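4.2 Where students lived and what they spent

By Gerora
Working paper, January

We asked 717 students on a semester abroad in Tornby to keep a weekly record of rent, food and travel. Most had booked a room before leaving home, usually in the halls on Olivares Road, and paid for the whole term in advance. Those who waited until they arrived paid less per week but spent longer in hostels first.

Food was the cost students guessed worst. Of the 30 we interviewed, eight had planned to cook every evening and two still did by the end of term. Travel inside the city was cheap with the Gromard pass, though 10 of them bought it only in the second month, when a classmate mentioned it.

Course choice made a small difference. Students on lab courses spent more days on campus and ate lunch there.
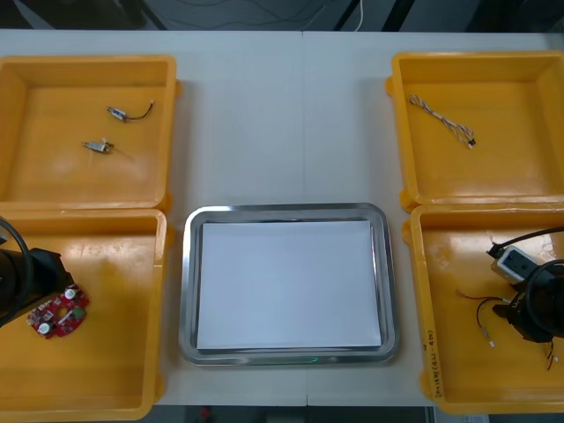 Page last changed: January, 16:40

Figure 3. White worktop with yellow trays and a stainless steel tray. Two small silver motors lie in one of the yellow trays.

Weekend trips followed the timetable closely. Students with free Fridays went further and stayed two nights, and their travel spending rose to match. We return to this in section 4.3.

Contact the Gerora office | © Gerora | Back to top

Comments (2)

tornby_exchange: The part about the pass is right. I paid single fares for weeks.

M.: Did you count deposits as rent? I got mine back after I had gone home and it changed my total a lot.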